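Search tips Enter keyword Go

Print this page | E-mail this page to a friend

Dust, Crumbs and Cable Nests: Looking After the Home Office Corner

I love a good kitchen deep-clean as much as anyone (regular readers will remember the oven rack saga!), but the corner of the house that gives me the biggest lift when it's tidy is the desk. Mine sits in what used to be a pantry, so it's narrow, it's dim, and it collects every crumb in the house. Over the years I've worked out a routine that keeps it pleasant, and a whole pile of you wrote in after the November page asking for it. So here goes!

Start high and work down

Dust falls. If you wipe the desk first and then go after the shelf above it, you get to wipe the desk again, and I have done this more times than I want to admit. Take everything off the top shelf, knock the loose stuff down with a dry microfiber cloth, then follow with one that's barely damp. Lampshades love a lint roller. So do fabric bulletin boards, and so does the seat of the chair once the cat has had it for the afternoon.

Blinds come next. Close them, wipe top to bottom, flip them, wipe again. An old cotton sock over your hand does a better job than any of the gadgets I've bought, and it goes right in the wash afterward.

The desktop itself

Know your finish before you spray anything. Sealed or painted tops are happy with warm water and a drop of dish soap. Oiled wood wants only a dry cloth most weeks and a fresh rub of oil when it starts to look thirsty. My own desk is a Nilholm, the old style with the rounded corners, and it came with a finish that goes cloudy if you so much as look at it with vinegar. Test under the back edge first!

Ink marks on a sealed top usually lift with rubbing alcohol on a cotton ball. Dab, don't scrub. Sticker residue gives up if you smear a little cooking oil over it, walk away for 20 minutes and come back with a plastic scraper or an old gift card. Then wash off the oil, or your papers will find it for you.

Coffee rings on raw or waxed wood are harder. I've had luck with a dab of plain mayonnaise left on overnight – sounds awful, works beautifully on some rings and does nothing at all for others.

Keyboard and mouse

Unplug them, or switch them off if they're wireless. Turn the keyboard over above a sheet of newspaper and give the back some firm pats. What comes out will surprise you (sesame seeds, in my case, and I don't remember the last time I ate a bagel in there). A clean, dry paintbrush gets between the keys, and a cotton swab just moistened with rubbing alcohol takes the gray film off the sides.

For the mouse, a wooden toothpick run along the seams lifts out the gunk in one long satisfying string. Wipe the little feet on the bottom too. It glides like new!

Screens

Dry microfiber first, always, with the screen turned off so the smears show. If that doesn't do it, dampen the cloth with plain water and wring it until it feels nearly dry. Never spray the screen itself. Window cleaner with ammonia belongs on windows.

The tower

If you have a desktop computer, please get it up off the carpet. A low shelf, a plant stand, a sturdy crate, anything. Carpet fluff goes straight into the vents and sits there. Leave a hand's width of space behind it too, so the warm air has someplace to go.

Twice a year I shut mine down, pull the power cord out of the wall and carry it to the back porch. Touch something metal before you reach in so you don't bring a static spark along with you. Take off the side panel, lay the case down so you can see what you're doing, and use short bursts of canned air with the can held upright. Hold each fan blade still with a finger while you blow. Spinning them with the air feels like fun but it's hard on the bearings.

Leave the power supply closed. Blow through its vents from the outside and call it good. Leave the processor alone as well unless you know exactly why you're going in there, and keep the household vacuum away from the boards. A soft brush around the outside vents takes care of whatever is clinging on. Put the panel back before you plug anything in.

The cable nest

Pick a Wednesday evening when nothing good is on and pull every single cord out. Every one! Wipe them down with a damp cloth (unplugged, of course) and lay them on the floor. I found 2 chargers for phones we no longer own and an extension cord that went from the wall to precisely nowhere.

Label both ends before anything goes back. Bread bag tags are perfect, and so is a fold of masking tape with a marker. Bundle the extra length with hook-and-loop strips, which you can undo later without scissors. I screwed a Stosto wire basket to the underside of the desk to hold the power strip, and sweeping under there now takes me 30 seconds flat. Don't coil cords tight, and don't run them under a rug.

Paper

Oh, the paper. I keep one tray for things that need doing and one folder for things that need keeping, and the rest goes in the recycling on the day it arrives. Appliance manuals live in a three-ring binder with plastic sleeves. Tape the receipt inside the front cover of each manual and you'll thank yourself when the dishwasher quits.

Pens get an audition once a season. Scribble with each one on the back of an envelope, and the duds go. Last time I tested 42 and kept the ones that fit in a single jelly jar.

Finishing touches

A small dish of baking soda behind the books keeps a closed-in nook from smelling stale – swap it out when you change the furnace filter. A boot tray from the Faulkner hardware aisle makes a great base for a potted plant and saves the wood from drips. And if your desk faces a wall, as mine does, prop a mirror at the back of it. The light in my pantry corner doubled, and I can see who's sneaking up behind me for the good scissors.

Next month: getting candle wax out of tablecloths, plus your best ideas for odd socks.

Lundthorpe Household Notes | Contact us | Copyright, all rights reserved | Back to top
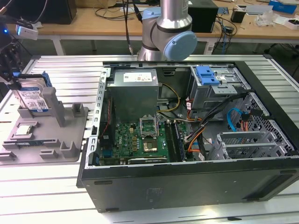 Desktop tower on its side with the side panel off.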